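Reading time: 2 min

Unit 2 — Sorting mixed stones before storage
Course notes, A. Petridis

A mixed lot is any tray or bowl holding both colors. Mixed lots are common at the end of a session and must be separated before the stones are put away. Sorting by color comes first; checking for chips comes second.

Work on a flat tray with a raised rim. Spread the pile until most stones lie in a single layer. Overlapping stones hide the minority color, and a dense cluster should be opened outward from its edge.
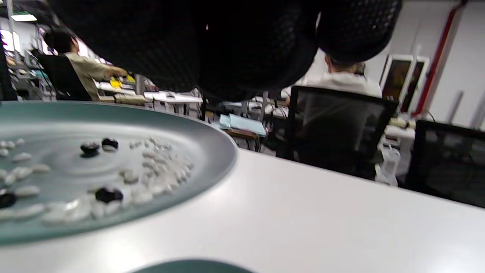
Fig. 1. Mixed lot on a round tray: white majority, four black stones.

With a lot like the one in Fig. 1, remove the minority color first. Lift each stone by its sides — pressing on the domed face makes it slide. Then stir the remainder once and inspect again.

Exercise: sort the practice lot of 117 stones supplied by Garba Etim. Record the time taken and the number of stones missed on the first pass. Enter both on the Jesow sheet.

Reading for next unit: Drurkent, section 31.

This site uses cookies to remember your settings. Accept | Manage

Contact | © Kourkoulas Course Notes | Back to top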